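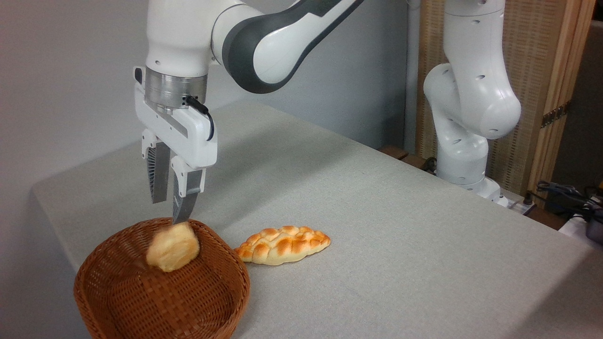

Slide 1. Round basket, small roll, plaited loaf waiting on the cloth.

Leave this up while people find seats. Don't speak over the coffee.

Morning, all. I'm Adwoa Nyarko, and I've been given the slot before lunch to talk about bread baskets, so at least one of us has been treated kindly by Obed's timetable.

Start with the roll. Small, golden, a bit lumpy. I like a lumpy roll. A perfectly smooth one makes me think of hotels. Then the basket: brown wicker, close weave, thick rim. Ask who has one at home. (Most hands.) Ask who has washed it this year. (Pause. Enjoy the pause.)

The loaf. It's lying on the cloth, and I want you to look at the shape of it before anyone reaches for it. Long, oval, shiny on top. A round basket was never designed with that loaf in mind. At the Bonsu tea room we spent the whole of one June pushing plaits into round baskets, end up, like umbrellas. Fiifi Ackah called it the Lemamska method, after the café where he'd learnt it, and I don't believe Lemamska has ever forgiven him.

What we do now: rolls in the basket, loaf on a board. Cut the first few slices yourself. If you put out a whole plait with a nice glaze, people will admire it for an hour and then go home hungry. Put a knife in it and it's gone by half past.

Order of filling. Small rolls first, crusty ones at the bottom, soft ones on top. I have seen it done the other way and the soft ones come out looking like they've been sat on. Leave the top finger's width of basket free. A heap looks generous until the first person pulls from the side, and then you're under the table in your good trousers.

Liners. (Adom will ask about liners. Let him.) A clean cotton napkin, corners out. Paper if you must. Crumbs get into a close weave and stay there – I once turned a basket over at Mosville and got back most of a Monday.

Cleaning, quickly. Tap it upside down over the sink, dry brush, damp cloth on the rim. Don't soak it. Mansa Sulemana soaked 27 of them overnight before the Virar lunch and they dried into shapes I can only describe as personal. We still use 3. They hold onions.

Numbers, for those who wanted numbers: for a lunch of 100, I set out more than you'd think and smaller than you'd like. Lots of little baskets beat one big one at the far end, which only ever feeds the far end. Allow for second helpings if there's soup.

If running late, skip the butter section. If running early, do NOT add the butter section twice, as happened last time.

Questions. Then lunch, where you'll all be watching the baskets and I'll be watching you.

Bring: two napkins, brush, spare clicker.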